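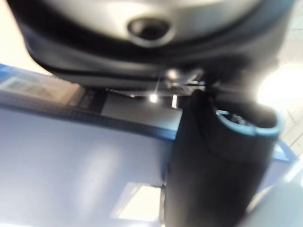
Mercedes Mamani says you should never keep anything in a pot you can't see the bottom of, and she said it while looking straight at mine. It's tall, it's black and it has a teal-blue rim that I fell for in the shop at Jedberg before I'd given a thought to what would go in it. I carried it home on the bus on my lap like a cat.

She has a point, though (annoyingly). Tall pots are lovely until you want the small thing at the bottom. Up go the scissors and the rulers, nice and proud, and down go the pencil sharpener, the spare key, the drawing pins and that one earring. Then you either put your whole arm in or you tip the lot out, and you know which I do.

So in September I gave myself a morning to sort out my work table. I'd been putting it off since we moved to Etach, when everything from the old desk went into boxes and then, more or less by the shovelful, into whatever had an opening. I started at 7 with a pot of tea and the radio, and I really thought I'd be finished by breakfast!

The first job was tipping everything out on an old sheet, and I do recommend the sheet. Pins roll. Then I made piles, which was going beautifully until I found a bundle of letters from Yurani Alvarado and sat on the floor reading them for far too long. Yurani used to write on the backs of seed packets. I'd forgotten that. They've got their own drawer now.

What I've ended up with is tall pots for tall things and shallow dishes for everything else. The dishes came from the Espinoza market, 15 pence each and chipped, and they do the job perfectly well. Paintbrushes stand bristles up. Anything with a cap lies down flat. Elastic bands I've given up on, they live round the door handle, and visitors can think what they like.

Colour helps more than I expected. I've let myself go a bit mad with blue, and I find that when the pots and dishes more or less belong together I'm far likelier to put things back in them. My sister thinks that's nonsense and keeps her pens in a soup tin.

If you're buying new, take something with you to try for height. I took a wooden spoon to Avamen and stood it in every pot on the shelf, and only got a couple of funny looks. Check it doesn't wobble when it's full on one side. And run a finger round the rim, as a rough one will catch on your cuffs every single day.

Mercedes came back for lunch and peered into the black pot again. Scissors, rulers, one long paintbrush. She tipped it towards the window and out fell a drawing pin.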